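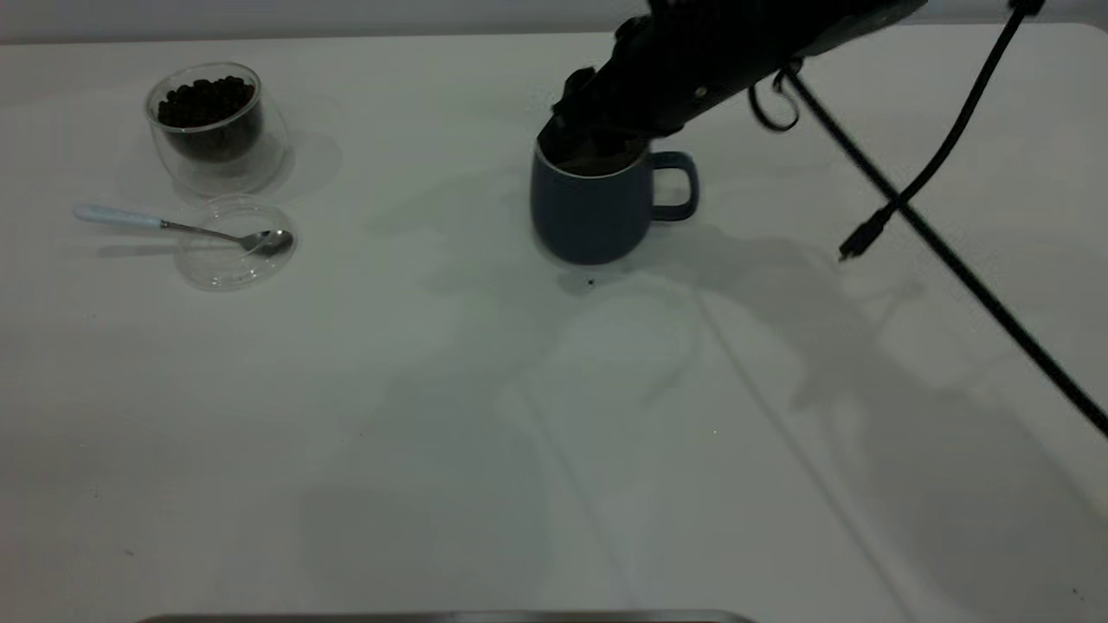
huvar_sombat
Our college club has its coffee task in December and I want opinions on the order we practise it. The job is to move coffee beans from a clear glass cup into a mug with a spoon, no human help once it starts. We've been leaving the dark blue mug well over from the beans, with the spoon on its own dish, so the arm has to cross the table every run. I think that's fair practice. Half the club wants them side by side. We've done 83 runs and the log is mostly near misses.
Sombat Khunthong

proleo_fan
Side by side first. You're teaching two things at once, scooping and travelling, and you can't tell which one is failing.

tin_lid
Disagree. We did that at Chuensuk and had to relearn the whole lot when the gap went back in. Keep the gap and slow it down.
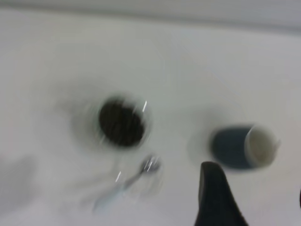 What counts as a finished run? Beans in the mug and the spoon put down again, inside 2 minutes.

proleo_fan
Then slowing it down costs you. What's your time now?

huvar_sombat
Just over the limit on most runs. Picking up the spoon is the slow part. Grerklow, the other team at our college, grip it near the end of the handle and we grip it closer in. Theirs is quicker to pick up but it twists when they scoop.

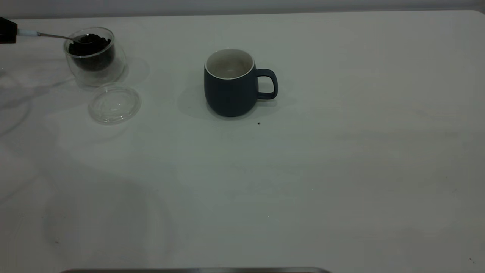
We tried their grip for 30 runs and went back to ours. I'd sooner be slow at the start than have the spoon turn over halfway across.

tin_lid
Same here. Put some tape on the handle if the rules allow it.

proleo_fan
They didn't last year. I still say move the mug closer for a week and see what the log says.

huvar_sombat
I'll ask about tape. We can give the mug a week.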